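Keeping Horse Tack Alive in a Small House

Last updated: 13/08/2020
3 min read

A racing saddle weighs next to nothing until you store it in your kitchen. My wife and I keep one there, along with three bridles and a smell. Here is what has worked for us in Clesovdale.

Wipe leather with a barely damp cloth before you reach for the soap. Sweat left under saddle soap just gets polished in, and you'll have a very shiny, very salty girth.

Go easy on oil. Vilém Hudec, who galloped horses for 38 years, puts his on with an old sock and quits before he thinks he should. I once used half a tin of Florik on a set of reins and they handled like cooked noodles until June.

Hang bridles on something round. A nail makes a crease, and the crease makes a crack. An empty coffee can screwed to the wall does fine.

Keep tack away from the radiator, however cold the saddle feels. Bits can go in the dishwasher if you live alone.

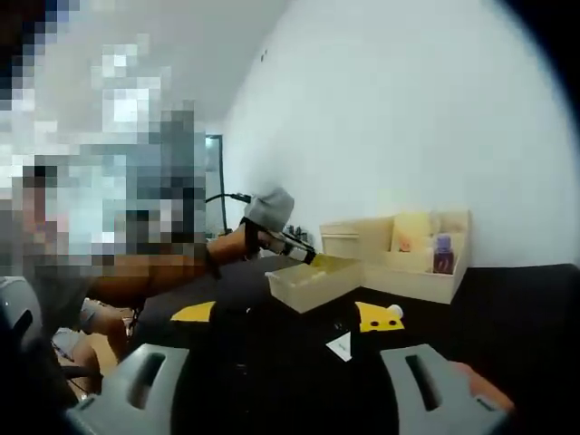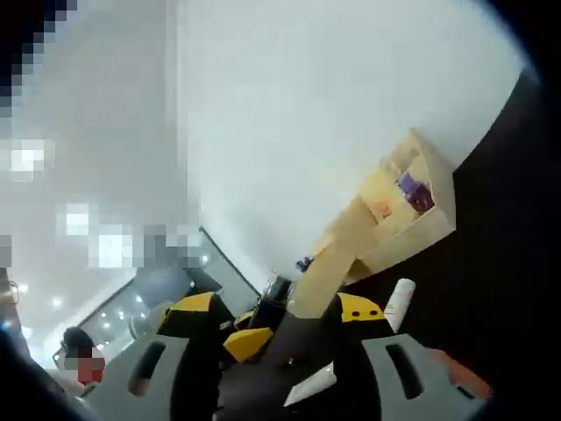 Can I store a bridle in a plastic bag over the winter?

Use a cotton pillowcase instead. Plastic holds the damp in, and by spring the cheekpieces will have grown a fine green coat.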